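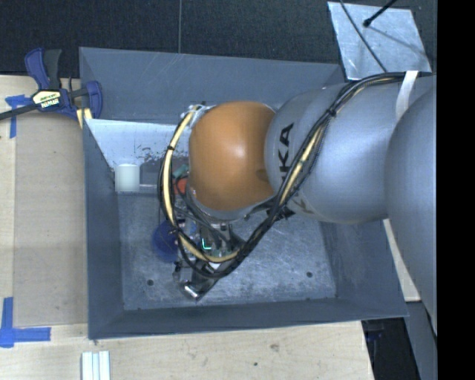

Metal bin, sloping walls, on the light wood top. Notes on bins and benches follow.

1/
Spent most of April sorting out what the parts bins sit on, what goes in them and how they get cleaned. Several people asked for the details after my short post on it, so I'm putting them in one thread. It is mostly bins.

2/
The bin in the photo is our usual pattern: roughly rectangular, blue-grey, walls that slope. We had straight-sided boxes before. Same footprint at the rim, and I expected the same behavior. The behavior is different enough that I rewrote the fill rules.

3/
With straight walls, a flat part can stand on edge against the side and stay there. Washers are the worst for this. On a sloped wall the same part tends to slide down until it meets the pile. I say tends. A washer with oil on it will stick to anything.

4/
Wall angle on ours measures 15 degrees off vertical. I checked with a digital angle gauge on the inside face, near the middle of the long side. Don't measure close to a corner, you'll be reading the radius.

5/
Inside height is 124 mm, floor to rim, taken with the depth rod on a caliper and a straightedge across the top. The drawing that came with the order gave the outside height only. If you're planning shelves you want the outside number. If you're planning fills you want the inside one.

6/
A sloped bin holds less than its rim suggests. I had the shelf labels printed using rim area times height, which is wrong, and every label overstated the capacity. They've been reprinted.

7/
If you want the volume of a tapered bin without doing the frustum math: line it with a bag, fill it with dry rice, pour the rice into a measuring jug. Takes five minutes. Water is more precise but then you have to dry a metal bin properly, seams included.

8/
Fill line. We fill to 40 percent of inside height and stop. Above that, parts bridge across from wall to wall and the top layer stops telling you anything about how many are underneath. Below it, the pile slumps toward the middle as you take from it.

9/
The fill line is a paint-pen mark on the inside at both short ends. Tape came off within a week. A scribed line works but cuts the finish, and then you're watching it for rust.

10/
Noise. A metal bin is loud when you tip parts into it. The first handful on a bare floor is the loud one, after that they land on each other. Lower the scoop before tipping. We tried a rubber mat inside and took it out again: parts wedge under the edge and get mixed into the next batch.

11/
Mixed batches are the real cost in any bin system. One M5 in a bin of M6 takes seconds to drop in and can take an afternoon to find. Rule here is that a bin gets turned over and knocked on the rim before it changes contents. Then you look inside it. Both steps.

12/
On to the bench. It's a wood top, light in color. Metal bins on wood is a combination people have opinions about. The complaint is that the bin edge dents the surface. It does, if you drop it. Sliding is more of a problem than dropping in my experience, as grit gets under the base and scores an arc.

13/
What we do about sliding: lift it. We also wipe the base before the bin goes down. I looked at felt pads and decided against them. Felt picks up swarf and becomes sandpaper.

14/
Finish on the top is a hardwax oil from Wikero, two thin coats, buffed out between. It marks more easily than a varnish and is far easier to repair. Sand the patch lightly, wipe on a little more oil, leave overnight. With varnish you'd be redoing the whole panel to get it even.

15/
Oil finish and cutting fluid do not get along. If parts arrive wet they go through the drain rack first. Rehema Muriithi built the rack from an old oven shelf and a drip tray and it has outlasted the one we bought.

16/
Rehema also keeps the bin register, one row per bin: number, contents, last wash, last check. She was asked to move it to an app called Sima and ran both side by side for a month. The spreadsheet stayed. Sima wanted a photo for every entry and the connection at that end of the room is poor.

17/
Position on the bench. Mark where the bin lives. We use two small L-shaped pencil marks per bin, renewed when they fade. Tape corners look neater but leave residue on oiled wood, and fixed wooden stops collect dust in the angle.

18/
Long side of the bin parallel to the front edge of the bench. That's habit more than engineering, but every bin being the same way around means labels face the same way too, and someone filling in for you doesn't have to learn your layout.

19/
Lighting. Blue-grey is a decent background for bright fasteners and a poor one for black oxide. Dark parts on a dark floor disappear, especially in the corners. For those I put a sheet of white card on the floor of the bin, cut a few millimeters undersize, and replace it when it gets dirty.

20/
I know I said no mat in post 10. Card is thin enough that a washer can't get far under it, and it comes out every time the bin is emptied. So far no strays. If that changes I'll post it.

21/
Glare is the other issue. Shiny parts under a single overhead lamp give you one bright spot and a lot of guesswork. Two diffuse lamps at lower power, one each side, were better. Cheap panels are fine. Aim them at the wall if the ceiling is low.

22/
Washing. Warm water, ordinary dish soap, soft brush. Rinse, shake, wipe, then upside down on the rack with one end propped so the rim can drain. No dishwasher, it dulls the finish. No wire wool at all.

23/
We had one product recommended to us, a spray called Flirnilness, for preventing flash rust on scratched metal. I put it on one bin and left the next one alone. After a few weeks I couldn't tell them apart. It may matter more in a damp building. Ours is dry and slightly too warm.

24/
Weight. A metal bin that looks half empty can be heavier than you'd lift comfortably with a straight arm. We weigh each one at the fill line once and write the number in the register. Anything over the limit gets a lower line. Small brass parts are the usual offenders.

25/
Counting by weight: take 100 pieces, weigh them together, divide. Don't weigh one and multiply up, the error on a cheap scale will eat you alive. Tare with the bin on, and note the bin number, as they aren't identical in mass.

26/
Stacking. Tapered bins nest when empty, good for storage, bad when they lock together. A strip of cardboard between each pair stops that. If two are already stuck, stand them on end and tap the rim of the outer one with a rubber mallet. Do not pull upward on the inner one with your feet on the outer one. There's a dent in bin 9 from this.

27/
They do not stack full without a lid or a spacer board. The upper bin sits straight down on the parts in the lower one. Obvious once written out, and I've still had to move two that were left like that.

28/
Someone asked about plastic instead. Plastic is quieter, lighter and kinder to the bench. It also builds static, so small springs and light stampings cling to the sides, and the walls bow outward under load. For light clean parts I'd buy plastic. For what we handle I'd buy the metal ones again.

29/
Someone else asked about cost. I won't give a figure because ours came as part of a larger order and the line price isn't meaningful. Buy two first, use them for a month, then decide on a set.

30/
What I'd change: a rolled rim, thicker, for grip with gloves on. A label holder that is part of the bin. A lighter color on the inside floor. None of these are complicated and I've sent them to the supplier.

31/
Still open: whether the fill line should differ for long parts. Anything longer than half the short side seems to bridge earlier, and 40 percent may be too generous for those. I have three bins of threaded rod offcuts set at different levels and will keep notes.

32/
Correction to post 5: I used the caliper at the center of the floor. The floor on ours has a slight crown, so the corners read a bit deeper. Use the center figure for fill lines and don't worry about the rest.

33/
Register template, since it keeps coming up. Columns in order: bin number, contents, part code, tare, weight at fill line, last wash, last changeover, initials. Leave a wide notes column at the end. Ours mostly says "washers again."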